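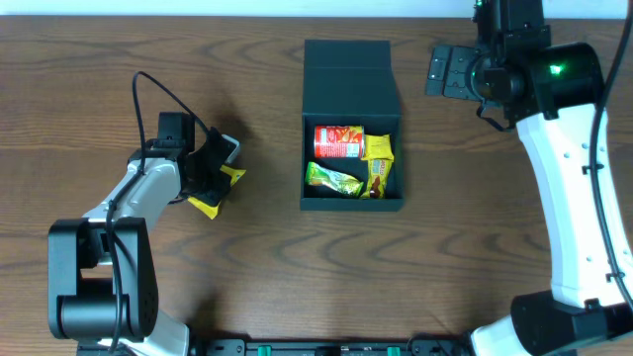 A can and some wrapped snacks in a green box.

Snack subscriptions: do the sums first

Briltley is the latest firm to offer our members a monthly snack box, and its leaflet promises "savings of over 20 percent on store prices." Which store? The leaflet doesn't say. Raluca Iordache called in January to ask and was told the figure was "an average across the range." She is still waiting for the range.

The plan costs $28 a month. Delivery is extra, and so is swapping out anything you don't like. You can cancel whenever you want, provided you do it in writing before the box is packed, and the packing date is not printed anywhere we could find.

Then there are the points. You need 500 of them for a free box, and a regular order earns you so few that most people will have lost interest long before then. Lakard tried much the same thing with coffee, and I don't know anyone who ever got a free bag.

Crescencio Carrillo likes his plan and says the surprise is worth paying for. Fair enough. I'd still write down what you spend on snacks for a month before signing up, and keep a copy of the terms.

Recent items
Is the Pascu warranty worth having?
Stultance raises its fees again
Parking permits: what changed
Letters from members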